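# Concrete Slab Paving: Frequently Asked Questions

Answers to what we get asked most about large-format concrete paving, for plazas, forecourts and courtyards. Home jobs are covered near the end.

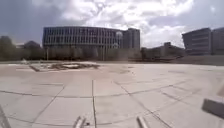 Most enquiries come from body corporates, councils and small commercial builders, so the answers lean that way. If you're paving a patio, the same principles hold, with less depth underneath. Where we mention our own slabs by name, the full data sheets are available from the office.

## Choosing slabs

### What counts as large format?

There's no fixed line. We use the term for any slab that takes two people or a vacuum lifter to place. Anything smaller we sell as a paver, and it's priced and packed differently.

### Which slabs do you supply?

Two ranges. Carnora is our standard square slab, with a light shot-blast finish. Tolteck is the heavier one, made for areas that see service vehicles. Both come in the same colours, and they can be laid next to each other if the base is adjusted for the difference in thickness.

### Why do so many public areas use pale beige or grey?

Mostly heat and glare. A dark slab gets very hot underfoot in summer, and a bright white one is hard on the eyes. Light beige-grey sits between the two. It also hides dust better than either, and a replacement slab is less obvious once it has weathered a bit.

The downside is that pale concrete shows leaf stains, chewing gum and tyre marks. Budget for cleaning.

### Will the slabs all match?

No. Concrete is made in batches and the colour shifts slightly with the cement, the sand and the weather on the day it was cast. Ask your layer to draw from several pallets at once so the variation is spread across the whole area. If you lay one pallet at a time you'll get patches, and they're very noticeable on an open site with nothing to break up the view.

### Do square slabs look better in a grid or staggered?

It's a matter of taste, but the two behave differently. A straight grid suits large open areas and lines up neatly with building faces, drains and light poles. It's also less forgiving. If one row wanders, the eye follows it the whole way across. Staggered joints hide small errors and hold together better under turning wheels.

For foot traffic only, either is fine. For regular vehicles, we recommend staggering.

## Joints

### Should the joints be dark or matched to the slab?

Dark joints make the grid stand out. Matched joints give a flatter, more continuous look. We're asked for dark more often, partly because joints darken with dirt anyway and a pale joint rarely stays pale.

If you do choose dark, check the product for pigment bleed. Some jointing compounds leave a shadow on the edge of a pale slab, particularly if they're applied when the surface is damp. Do a trial area in a corner and leave it a few weeks.

### What do you fill them with?

It depends on the base:

- Sand or fine aggregate, for flexible bases and permeable areas
- Polymeric sand, where weeds or ants are a problem
- Cement-based or resin mortar, for rigid bases only

Don't put a rigid joint over a flexible base. It will crack, usually in the first year, and water will get in.

### Do I still need movement joints?

Yes, on any rigid installation of real size. Joints between slabs aren't movement joints. You also need a gap where the paving meets a wall, a raised terrace, a stair or a column footing. Your engineer should set the spacing. We don't give a figure over the phone, as it depends on the slab, the base and how much sun the area gets.

### Weeds are coming up through the joints. Are they growing from underneath?

Nearly always from above. Seed blows in, lodges in the dust on top of the joint and roots downward. Regular sweeping does more than weed mat. Areas downwind of trees or garden beds need sweeping more often.

## Base and drainage

### How much fall does a plaza need?

Enough that water leaves and not so much that people notice. A big paved area can look dead level and still have falls running to several drains. The drainage plan should be settled before the slab layout, since every change in fall means a line where the slabs have to be cut or tilted.

Check your local requirements for accessible paths. They limit how steep you can go in any direction, including crossways.

### Why does water sit on our paving after rain?

Usually one of these:

- The base has settled and the slabs have followed it
- A drain is blocked or was set slightly high
- The fall was too shallow to begin with
- One or more slabs has dished a little at the edges

Put a long straightedge across the wet patch before you call anyone. If the slabs are flush with each other but the whole area is low, the problem is in the base. If one slab sits below its neighbours, it can often be lifted and rebedded on its own.

### Can the slabs go over a car park or basement roof?

Yes, and it's common. They're normally set on pedestals with open joints, and the water drains through to the membrane below. You'll need the structural loading checked first. Tolteck slabs are heavy, and an older roof deck may not have the capacity.

### Does wind matter?

For slabs on a solid base, no. On pedestals, it can. Tall buildings push wind down their faces and across open ground, and loose-laid slabs near a corner or roof edge may need clips or extra weight. Ask the engineer to look at it specifically.

## Surface and slip

### Are they slippery in the wet?

The shot-blast finish has good grip when it's clean. Most slip complaints we see come down to algae, wet leaves or a sealer that shouldn't have been used. Shaded spots along walls and under trees are the usual places.

### Should we seal them?

Sealing helps with food and oil stains, so it's worth considering near cafés and loading areas. For a general walking surface we'd leave it. Sealer wears fastest along the busiest routes and you end up with a visible track. If you do seal, use a penetrating product with a matte finish, and test it first.

### Can slabs go near trees?

Keep rigid paving well clear of the root zone. Roots will lift a slab over time and cutting them back can harm the tree. Next to established trees, use a flexible base with open joints, or stop the paving short and change to gravel.

## Cleaning and repair

### How should we clean a large area?

Sweep first, always. Then wash with a wide rotary head on a moderate pressure setting. A narrow lance held close will strip the surface paste and leave stripes that don't come out. It'll also blast the sand from your joints.

For gum, use hot water or steam and a scraper. Avoid acid cleaners on pale concrete. They etch it, and the etched area picks up dirt faster afterwards.

### There's a white bloom on the new slabs. Is it a fault?

It's efflorescence -- salts carried to the surface by moisture. It's harmless and normally fades with rain and foot traffic over a season or so. Brushing it dry helps. Sealing over it locks it in.

### Can one broken slab be replaced?

Yes. On sand or pedestals it's a short job. On mortar, the slab has to be broken out from the middle so the neighbours aren't chipped. Keep spares. We suggest setting aside 2 slabs for every 200 laid, stored outdoors so they weather along with the rest.

### What about furniture, poles and lamps?

Mark their positions before laying starts. Coring a finished slab for a lamp base works, but it's slower and there's a risk of cracking if the hole falls near an edge. If you can shift the pole so it lands in the centre of a slab or right on a joint crossing, the result is tidier.

## Ordering

### What's your lead time?

Allow around 16 weeks for large orders in a non-stock colour. Stock colours are much quicker. Orders over 1,000 slabs are cast as a single run where possible, to keep the colour closer.

### Do you install?

No, we supply only. We can give you the names of layers who know the product. Jointing materials come from Mollel and adjustable pedestals from Hukine, and both can be delivered with the slabs.

### Can I order enough for a small courtyard?

Yes. Small orders come from open pallets in stock colours, picked up from the yard. Bring a proper trailer -- a full pallet is too heavy for a ute.

### Can I see a sample?

Small sample pieces can be mailed out. They're fine for checking texture but too small to judge colour. Full slabs are laid outside at the yard, and it's worth looking at them both dry and wet, and under cloud as well as sun. The same slab looks noticeably warmer in direct light.

### Who do I ask about something technical?

Jannik Kuhlmann handles specifications and site questions. Send a plan with levels if you have one, and say what vehicles will use the area.

Last updated 2025-03-08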